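Course Reader > Part Two: Rooms and Their Contents > Chapter 7 > Opening

Chapter 7
The Shared Table

If you have come to this chapter straight from the last one, you will be carrying a head full of floor plans, and I would like you to set them down for a little while. We spent a long time in Chapter 6 on walls, doors and the paths that people take between them, and all of that matters, but most of us don't live our working days at the level of the floor plan. We live them at the level of the tabletop. We come in, we look for somewhere to put our things, and whether the next hour goes well or badly depends a good deal on whether there is a clear patch of surface at the right height with enough light falling on it.

This chapter is about that patch of surface. More exactly, it is about the table that belongs to everyone in a room and to no one in particular, and about the small objects that come to rest on it. I have been fond of shared tables all my working life (I wrote most of my first set of lecture notes at one, with other people's coffee on either side of me), and I hope that by the end of Part Two you will be fond of them too, or at least that you will look at them a little longer than you used to.

7.1 Why begin with a table?

Students on the interiors course often ask why we don't begin with something grander. A staircase, perhaps, or a reception area. My answer is that a table is the piece of furniture that tells you the most for the least effort. A desk pushed against a wall has one user and one direction. A table out in the room can be walked around, and that single fact changes nearly everything about how it is used. People approach it from different sides. They leave things on it for one another. They reach across it, and lean on it, and now and then one of them sits down and stays.

In the spring I spend with each new class, we study one room in detail before anybody is allowed to draw anything. For this edition the room is the Barros workroom, which takes up 748 square feet on one floor of an older building and has been, over the years, an office, a store and an office again. You will get to know it well. Exercises in Chapters 7, 8 and 10 all return to it, so please don't skip the introduction that follows, even if you are the sort of reader who skips introductions. I am that sort of reader myself, and I have regretted it many times.

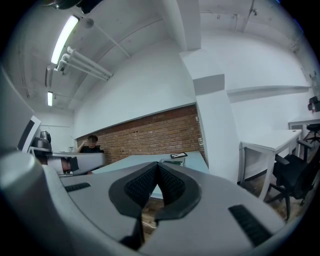
The first thing to settle about any shared room is what was there before the furniture came. In the Barros workroom the answer is brick and white paint. A stretch of red brick has been left showing in a recess, with white wall above it, and the small white outlet plates have been set right into the brick. Outlets are dull things to write about, I know! But they decide where tables go far more often than beauty does. When people carry phones, tablets and laptops to a table, the distance from the table's edge to the nearest outlet becomes as real a measurement as the height of the top.

Then there is the column. It is tall, white and rectangular, it runs the full height of the room, and it can't be moved. Beginners tend to treat a column as an annoyance and to draw as if it might go away. Please try thinking of it as a very quiet piece of furniture. In our room it marks a change of use. On one side are the brick and the shared table, and on the other the white desks begin, each with its own black chair and its own more settled purpose. There is no partition and no sign, and yet visitors seem to understand the difference between the two sides within a minute or so of walking in.

We will use two terms for these two kinds of surface. A held surface is one that a single person expects to find as they left it. An open surface is one that anybody may use and that ought to be cleared afterward. The white desks are held surfaces. The blue table is an open one, and it is the main subject of this chapter.

7.2 Color, and how much of it

The top of the shared table is a pale blue that leans a little toward gray in some lights. It was chosen from a range called Zollari, after a long afternoon with the sample cards, and I was one of the people who argued for something darker. I was wrong, and I am glad to have been outvoted. A dark top beside red brick would have made that side of the room heavy. The pale blue sits back from the brick and lets small objects show up clearly, and this is a thing we want very much from an open surface. If you can see at a glance what has been left behind, you are much more likely to pick it up.

There is a rule of thumb, which I give you with the usual warning about rules of thumb, that an open surface should be lighter than the things most often put on it. Phones and tablets tend to be dark. So do cables, bags and the covers of notebooks. A pale top makes all of them plain to see, even late in the day when the daylight has gone and people are gathering up their things in a hurry.

It is less helpful with clear objects, and this is worth a moment of your time. A clear plastic tray on a pale top very nearly disappears. I have watched someone put a cup down half in and half out of one – an easy mistake, and a wet one. Colored but see-through plastic is a good middle way, as it keeps its edges while letting the table show through it.

7.3 The tray as a piece of furniture

I promised my editor I would keep this section short, and I am going to try. A tray is the smallest piece of furniture in a shared room. It has a floor and it has walls, and like any room it tells you what belongs inside. Put three pens on a bare table and they are clutter. Put the same pens in a tray and they are supplies, and people will bring them back. The pens haven't changed in the least, but they have been given an address.

What makes a good one? A low rim comes first, so that a hand can go in from any side without tipping the thing over. Rounded corners are kinder to clean than square ones, where crumbs and dust like to settle. And the tray must be allowed to be empty. This last point sounds odd, so let me explain it a little. A tray that is always full becomes a held surface by accident. Nobody can put anything in it, and so things begin to gather beside it, and in a few weeks you have a second pile and no tray at all. We will come back to this in Chapter 10, when we look at the Esero survey of shared kitchens and find the same thing going on with fruit bowls.

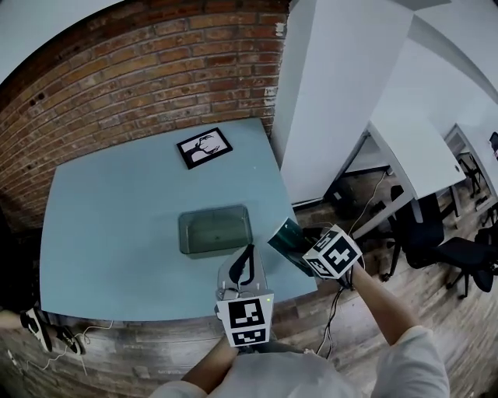 Photo: Rirnex picture desk

Where on the table should a tray stand? The middle is the natural choice when people come to the table from several directions, and it is where I would begin. On a square top, the middle is within reach of every side, and it leaves the edges free for forearms and elbows and whatever else people have brought along. Long tables are harder. There, a tray in the middle serves the people at the center and no one else, and you may need two.

Pictures are another matter. A framed drawing, like the black-and-white one of a hand on our table, is usually thought of as something for the wall, but plenty of rooms keep a picture or two lying flat while their owners decide. I would ask you to be patient with this. Brick is a tiresome material to hang things on, and a white mat and a black frame look well enough against pale blue in the meantime. Do note, though, that a picture laid flat takes up as much of the open surface as a large open book, and in your plans it must be drawn and counted as an object.

7.4 Before you go on

Choose a shared table you can visit easily. A library table will do, or one in a break room, or the kitchen table if you live with other people. Sit near it for 20 minutes on a Monday and make a simple drawing of the top, seen from above, with everything that is on it. Mark which things belong to one person and which seem to belong to the room. Then look down. Draw the floor beneath and beside the table as well, with any cables that cross it, and ask yourself whether you would walk there comfortably with a cup in each hand.

Keep the drawing. You will need it for Section 7.5, where we begin to measure reach, and again at the end of the chapter.

Reader comments

We used this chapter in a night class and the tray section started the longest discussion of the term. Our break room has had a full tray of dead batteries for years.

Is the page number for the Zollari color cards wrong in my copy? It sends me to page 87, and all I find there is the end of the chapter on doors.

Did the exercise at my mother's kitchen table. Almost everything on it turned out to be mine. Will there be answers for 7.4, or is it meant to be left open?

I'd still have gone with the darker top.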